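Wanted: people who own too many bags

Paid call for participants, Grulter Luggage Repair and Research

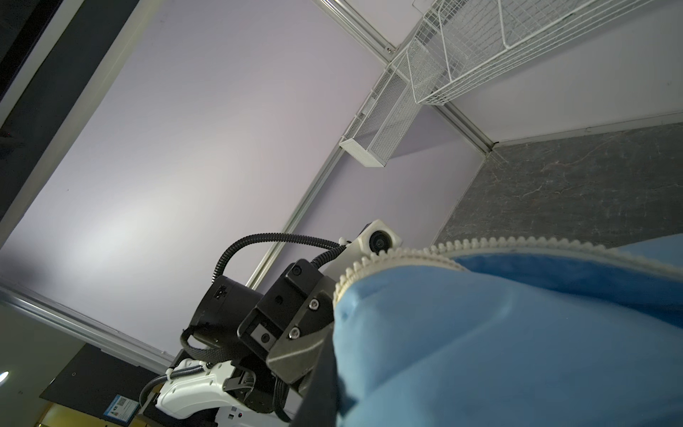 Most of us have a cupboard with bags in it. Some of the bags have other bags inside them. At the bottom is the one you take everywhere, with the zip that sticks at the same tooth each time and the strap you mended with a key ring in February and have been meaning to mend properly ever since. We would like to meet you, and we would like to meet that bag.

Grulter is a small repair workshop with a sideline in finding out why things need repairing. We are putting together a guide called Stondska, written for people who would sooner fix a holdall than buy another one. So far it contains a great deal about how bags are supposed to be used. We are short of material on how they get used by people who are late for a train.

What you would do

You keep a diary for two weeks. Each time you pack, unpack, overfill, sit on, swear at or lose something in your bag, you write it down. A line or two is plenty. One person in our trial run handed in four pages on a single side pocket, and we read all of it, but please don't feel you have to match her.

After that you come to the workshop for one visit of two hours. You bring the bag as it is. Do not tidy it first. We have our own crumbs and old receipts and will not be shocked by yours. We'll ask you some questions, watch you pack it the way you normally would, and look at the seams and fastenings.

If the bag can be mended on the spot, we'll mend it. If it can't, we'll tell you so kindly and give you a minute alone with it.

Who we are looking for

Adults who use the same bag at least three days a week. Any sort will do: school run, swimming, night shifts, allotment, band practice. We already have plenty of cyclists, who were very quick to reply and had a lot to say. We would be especially glad to hear from people who carry things for someone else, such as parents and carers, and from anyone who finds zips and buckles hard on the hands.

You don't need to know anything about sewing. If you work for a luggage maker, we'd rather you sat this one out.

What you get

A payment of £60, travel costs within reason, tea, and a copy of Stondska when it is finished. Biscuits are supplied by Orbán, the café downstairs, and are better than the ones we used to buy.

The small print, in normal-sized print

Your diary is kept under a number and your name is stored separately. We may quote from it, but not in a way that would let your sister recognise you. You can drop out whenever you like and will be paid for the part you did.

How to apply

Write to Lindsay Sutcliffe at Grulter, Jenduria Yard, by July 24, 2025. Tell us what sort of bag you have, how long you've had it and what is wrong with it. Please keep this under 1000 words. Last time we set no limit, and Lindsay lost a weekend.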